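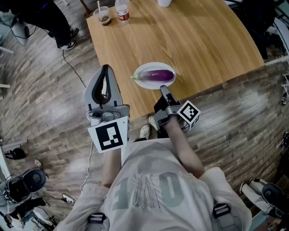 At a light wooden table, Grarnside

Home > Who We Are > About Jatoi Furniture Repair

About Us

Jatoi Furniture Repair fixes household furniture. Most of what comes through the door is chairs and tables, along with dressers, bookcases, bed frames and the odd piano bench. We work from a single shop in Grarnside and run a pickup and delivery route that goes out as far as Bestthorpe.

The business has been going for 31 years. It started in a rented garage behind a hardware store, doing chair regluing for restaurants, and moved to the present building when the garage roof gave out. The restaurant work is still a good part of the week. A dining chair in a busy restaurant gets leaned back on, dragged and stacked all day, and the joints let go sooner or later. We take them in batches so the dining room never runs short of seats.

What we do

Loose joints are the most common job. We take the joint apart, clean off the old glue, and put it back together with fresh glue and clamps. We don't drive screws or nails through a joint to hold it. If a piece comes in with that kind of repair already done, we will usually ask to undo it first, and the estimate will say so.

Broken parts are either mended or copied. A cracked rail can often be glued along the break. A missing spindle has to be made new and matched to the others. We keep offcuts of oak, maple, cherry, walnut and pine, and we buy in other woods when a job calls for them. Color matching is done on a scrap piece, which the customer sees before anything goes on the furniture.

We also do:

Drawer repair, including runners and bottoms
Veneer patching
Table leaf and slide repair
Water ring and heat mark treatment
Full stripping and refinishing, by hand

We do not do upholstery, caning, outdoor furniture or gilded frames. For upholstery we are happy to remove the seat, repair the frame and hand everything back ready for the upholsterer.
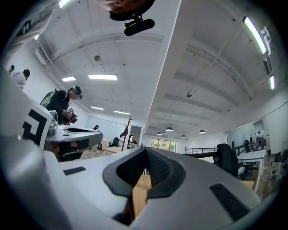
Light wooden block

How an estimate works

Send photos through the contact form or bring the piece in. Photos are enough for a rough price on most chairs and small tables. Larger pieces need to be looked at in person, and so does anything with veneer. Written estimates are good for 2 months. There is a $200 minimum for pickup jobs – smaller repairs are welcome if you can drop them off yourself.

Once the estimate is approved, the piece goes on the list. A normal wait is a few weeks. The list gets long every November, when people look at their dining sets and start thinking about guests, and a chair that comes in after the first week of that month may not go home before the holidays. We tell people this in the fall and some of them are still surprised.

If we open something up and find more damage than we expected, we stop and call. Nothing gets added to a bill without a yes from the owner.

The Trultalton finish

Customers ask about this one by name, so it gets its own paragraph. Trultalton is the oil and wax finish we mix in the shop. It is a low sheen, it can be touched up at home with a rag, and it wears well on tabletops that get used every day. It is not the right choice for bar tops or bathroom vanities, and it will darken pale woods slightly. We sell it in small tins at the front counter. We don't ship it.

When we say no

Some furniture costs more to fix than it would to replace. That is a decision for the owner, and plenty of people go ahead for reasons of their own, but we will give you the number first. Particleboard that has swollen from water can't be brought back, and we turn those jobs down. We also turn down cribs and bunk beds of any age.

Visiting the shop

The entrance is at 445 Bestthorpe Road, on the side of the building. The loading door is around back and has room for a pickup truck or a small trailer. Please call before bringing anything that takes more than one person to lift. Parking on the street is free, and the lot next door belongs to the dentist, who does tow.

Page last updated 8 February 2018

Related pages

Repair Services and Starting Prices
Pickup and Delivery Area
Caring for an Oiled Tabletop
How to Photograph a Broken Chair for an Estimate
Restaurant and Office Accounts
Contact the Shop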